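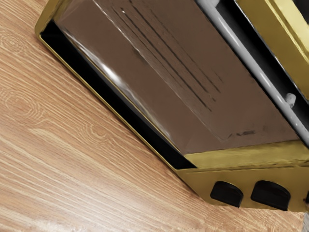
Slide 1: Opening (stay on this one until they sit down)

Good morning. Thanks for coming in before the coffee was ready.

I'm Sarahí Ochoa, and I was asked to tell you what we learned from the September open day at Flindavus. The title in your program says "Lessons in Robot Readiness." I didn't write that. My title was "The Toaster Oven Talk," and I still think it would have filled the back row.

Leave the gold oven up. Let them look at it. Somebody will ask whether you can buy one in that color. No, it's a rendering. It lives in the simulator with its wooden counter and its white handle, and it has never made toast.

Slide 2: What an open day is

Pause here and ask who has hosted one. Expect a few tired hands.

For everyone else: you invite the public into a lab that was built for people who already know where not to stand. You put out cookies. You move the good chairs to the front and hide the cables. Then you let strangers ask a robot to do things, in front of your boss.

We had 200 people signed up and we bought 200 name tags. I mention the name tags because they were the one part of the plan that needed no changes.

Slide 3: The plan

Two stations.

Station one was the real arm, which we call Varela. It sorts plastic cups by size. It's a fine demo. Children love it for a minute and a half.

Station two was the kitchen in simulation. Big screen, a chair, a controller, and a policy called Bidska that opens appliance doors. Visitors could watch it run, or take over and try the door themselves. Izzati Ismail built the whole station and she's sitting over there, so be nice about it in the Q&A.

The thinking was that the cups would draw the crowd and the kitchen would be for the serious people. Management had that in writing.

Slide 4: What happened

By 10:30 the line for the kitchen went out the door and Varela was sorting cups for one grandfather and a stroller.

(Wait for the laugh. If there isn't one, move on briskly.)

I have thought about this a lot. A real robot moving real cups does the right thing over and over, and after the third cup you've got the idea. The oven door was different. People have opinions about oven doors. They have all opened one, they're sure it's easy, and then we handed them a controller and they punched straight into the glass.

One man tried for most of his lunch break. He told us the handle was in the wrong place. Izzati offered to move it for him. He said no, he wanted to beat it fair and square.

Slide 5: Why a door is harder than it looks

Keep this short. The engineers know it and the others want the stories.

Point at the handle. It's a straight bar set off from the door on a post. Your hand goes around it without asking you first. A gripper has to decide where the bar is, how far it stands off, which way to come in, and then follow the door along as it swings. If it pulls in a straight line while the door wants to go in an arc, something slips or something bends. In simulation it sometimes does a third thing, where the oven leaves the counter and heads for the ceiling. We got applause for that. I took a small bow.

Now point at the finish. Shiny gold all over, a dark pane in the door, and a white streak of glare on it. Randomized looks are the whole point: if the policy only ever meets dull gray ovens, it learns that ovens are dull and gray. So Izzati lets the materials vary. Most of the ovens come out looking reasonable. This one looks like it belongs to a casino. It was the one everybody wanted to drive.

Also note the angle. Tilted, close in, door running downhill. Visitors found that hard to read, and several leaned sideways in the chair. One of them had to be caught.

Slide 6: The numbers

We ran Bidska 2000 times on doors the week before, so that we'd have something to put on the poster. I'm not going to read you the poster. It's in the hallway, next to the restrooms, where the facilities people felt it would get the most traffic.

On the day itself, 22 visitors got the door open by hand. They each got a sticker. The stickers said "I Opened It," which needed some explaining at home, I'm told.

Slide 7: Questions we got

Read these out. Don't do the voices.

"Does it know it's an oven?" No. It knows there's a handle-shaped thing that it gets points for pulling.

"Is it hot?" No. This came from a woman who was looking at a monitor at the time, and she still pulled her hand back, so full marks to the rendering team.

"Why don't you just use a real oven?" We do, later. A real oven can be broken one time. The simulated one gets broken all night and is back on its counter by breakfast.

"When can I have one at home?" The man asking was from the local paper. I said it was too early to say. The paper printed that the robot would be ready early. We have written to them.

"What does it cook?" Our visitor from Avura asked this one, in a suit, with a notebook. I explained that it opens the door. He wrote down "opens door" and underlined it, and we have not heard back about the funding.

Slide 8: What we'd change

More chairs at the kitchen station. A second controller, and a towel for the first one.

A practice door with a big fat handle for the little kids. A six-year-old who can't reach the hard level will find other things to press, and one of them was the power strip.

A person next to the screen whose only job is talking. Izzati did it alone for the entire morning while also restarting the simulator, and by noon she was answering every question with "It's a door."

Move the cups. Varela deserved better. Next time it goes beside the line for the kitchen, where people have nothing else to look at.

Put up a sign saying the kitchen is simulated. We had one, but it was behind the cookies.

Slide 9: Close

Go back to the gold oven for this.

If you're planning an open day of your own, pick a task your visitors think they can already do. Then let them have the controls, and stand a little to the left.

The door station will be set up in the side room through lunch. Izzati brought the leftover stickers. I have tried the gold one myself and I'm not taking questions on how that went.

(If time is short, drop slide 6. If time is long, tell the one about the power strip.)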